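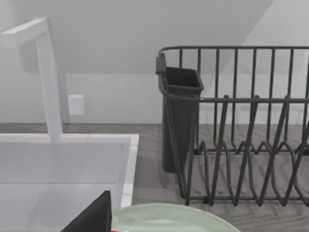 Clube de Leitura e Cinema do Fim dos Tempos – Plendville
Acta da reunião de sexta-feira, 13 de novembro de 2020

Presentes: Munther Khoury (a presidir), Zaid Bataineh (acta), mais os do costume por videochamada. A lista fica com o Zaid, quem entrou depois da hora avise para ser acrescentado.

Início com atraso, problemas de som. Acta anterior lida por alto, aprovada sem alterações.

1. Ciclo de janeiro

Tema em discussão desde o verão: profecias falhadas. O Munther propõe pegar nos cometas e deixar os calendários para outra altura, já se falou demasiado de calendários neste clube. Ponto de partida seria o Halley de 1910 – a passagem da Terra pela cauda, o medo do cianogénio, os comprimidos que se venderam contra o cometa. Bom material, há jornais da época digitalizados.

Zaid contra, em parte. Acha que 1910 sozinho não aguenta um mês inteiro e quer juntar o bug do ano 2000, que toda a gente se lembra e dá conversa. Objecção do Munther: o bug era um problema técnico real, com gente a trabalhar nele, meter no mesmo saco que os comprimidos é injusto. Discussão longa. Alguém lembrou que os geradores e as latas de atum também se venderam bem em 1999.

Decidido: duas sessões. Primeira sobre o cometa, segunda sobre o ano 2000, com aviso no programa de que são casos diferentes. Texto do aviso a cargo do Munther. Votação: 11 a favor, 2 contra.

2. Filmes

Para a primeira sessão, nada decidido. Há um filme dinamarquês mudo de 1916 sobre um cometa que agradava a vários, falta ver se há cópia com legendas. Zaid procura.

Para a segunda, proposta de passar o telefilme da produtora Clindbridge sobre a passagem do ano num centro de controlo. Quem viu diz que é mau, mas mau com interesse. Pedido de autorização por escrever. Se não responderem a tempo fica só a conversa, sem filme.

Pedido repetido: nada de filmes com mais de duas horas e meia em sessão online, a última acabou com metade das pessoas a dormir.

3. Boletim

O número sobre pandemias na ficção saiu com 17 páginas, mais do que o combinado. Reclamação quanto ao artigo do Ahn, que dava como certa uma citação de Nostradamus que anda a circular desde março e que não aparece em nenhuma edição das Centúrias. Ahn não esteve presente. Munther fala com ele. Sai correcção no próximo número, na primeira página e em letra de tamanho normal.

Regra nova a partir de agora: citação de profecia só com edição, ano e página. Sem isso não entra. Aprovado por todos.

Zaid pede textos mais curtos e que não mandem em PDF, dá um trabalhão a passar. Prazo para entregas: fim do mês.

4. Contacto com Isomden

O grupo de Isomden quer fazer uma sessão conjunta sobre literatura apocalíptica medieval. Interesse geral. Dúvidas sobre a lingua, eles fazem tudo em inglês e há sócios que não acompanham. Hipótese de tradução resumida no chat – ninguém se ofereceu ainda. Fica para a próxima reunião, entretanto Munther responde a agradecer e a perguntar datas.

5. Outros assuntos

Sexta-feira 13, houve a piada esperada, não se regista.

Livros emprestados antes do confinamento continuam por devolver. Falta sobretudo a antologia de contos sobre o fim do mundo, que tem lista de espera. Quem a tiver que diga, pode ir por correio, o clube paga os portes.

Sugestão de mudar o nome do clube por causa do ano que estamos a ter. Rejeitada.

Tarefas
Munther Khoury: aviso do programa, falar com Ahn, responder a Isomden
Zaid Bataineh: cópia do filme mudo, carta à Clindbridge, correção no boletim

Próxima reunião por marcar, segue email. Enviar emendas a esta acta ao Zaid antes disso.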